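I moved into the apartment on Botitz Street in February with two suitcases, a mattress and a kettle. The lease was for a year and I figured I would leave when it ran out. That was 7 years ago.

I've been meaning to write something about living in a small place for a long time, mostly because people keep asking me how I do it. I don't have a system. I have 78 square feet of closet-type space if you add in the hallway cupboard and the shelf over the bathroom door, and the rest is one room, a kitchen and a window that faces the tram stop.

The first winter I bought too much. I had come from a house with a garage, and I shopped the way I used to shop there, big packs of everything. I had paper towels on top of the fridge and a sack of rice behind the couch. I also bought a folding bed frame from Rollico, the kind on casters that tips up against the wall. The idea was that I would fold it every morning and have a living room. I folded it for maybe three weeks. After that it stayed down and I sat on it to eat dinner.

I sold the frame to a student in the building and got an ordinary bed with drawers under it. This was the best thing I did in the whole apartment. The drawers hold winter clothes, spare sheets, the vacuum hose and all my tax papers. If you live somewhere small and you have a bed with air under it, that is where I would start.

The second thing was the table. I used to have a little round one that wobbled. I replaced it with a narrow desk from the secondhand place in Nukow, 900 crowns and I had to carry it home on the train. It's too deep for the wall by the width of a hand, so the curtain never hangs right on that side. I eat there, work there and fix things there. At night I clear it off completely, even if all I do is put the pile on the chair. In the morning the pile goes back or gets dealt with.

Cooking took longer to sort out. There are two burners and no real counter. I own one good pot, one skillet and a cutting board that fits over the sink. I used to make a lot of different dishes and now I make the same few, and I shop for two days at a time. There's a small restaurant called Lại downstairs from the pharmacy, and I get soup there when I can't face the burners. They know to leave out the cilantro.

Noise is the part I never solved. The tram starts at 5 in the morning and the window rattles a little. I tried foam strips and they helped some. Mostly I got used to it. When I visit my family I wake up at that hour anyway and lie there listening for it.

Cleaning, on the other hand, is easy, and I would have a hard time going back to a bigger place for that reason alone. I can do the whole floor in the time it takes the kettle to boil and the tea to steep. I gave up on the mop because there was no good spot to keep it. I use cloths now and do it on my knees, starting at the window and backing toward the door. The cloths go in with the towels on wash day.

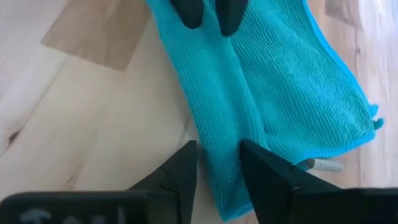

I do the same with the bathroom, except for the tiles behind the sink, which I leave until they bother me. The grout was bad when I moved in and it's no worse now.

What I still miss is a place to put guests. My brother came once and slept on the floor between the bed and the desk, and I stepped on his hand on the way to the kitchen. He was fine about it. He stays at the guesthouse near the station now, and we meet for breakfast.

The lease is up again next month. The landlord wants to raise the rent a bit and replace the window, and I said yes to both. I have to move the desk away from the wall before the window people come, so I'm going to try it on the other side of the room for a while and see if the curtain hangs any better.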